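Parcel Scanning Bench: Frequently Asked Questions
Covosis Returns Desk, Fasberg site

Which way up does a mailer bag go on the platform?
Shipping label facing up. The strip on the front of the column says the same in Chinese. Flatten the bag first so that the barcode lies straight.

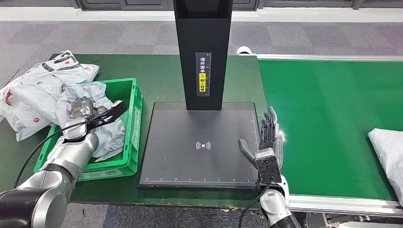 Page last changed: 10/15/24 (L. Zerouali)

What are the scales along the platform for?
They run along the front edge and up the right edge. Line the bag up with both and read off length and width. Enter the figures in Sopacua in millimeters.

Where do unscanned bags go?
In the green crate to the left of the platform. Do not stack bags above the crate rim.

What is the largest bag the bench accepts?
555 mm on the long side. Anything longer is measured by hand and entered under code 157.

The scan fails twice. What next?
Wipe the label, smooth out creases and try again. After a third failure, type the tracking number and set the bag aside.
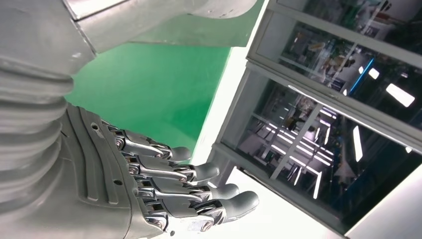
Bags set aside are reviewed at the end of each shift. If there are more than 78, open a ticket in Brurico before starting a new batch.

Can I change the batch size?
No. It has been fixed at 200 since February.

Who do I contact about this page?
Loubna Zerouali, Returns Desk.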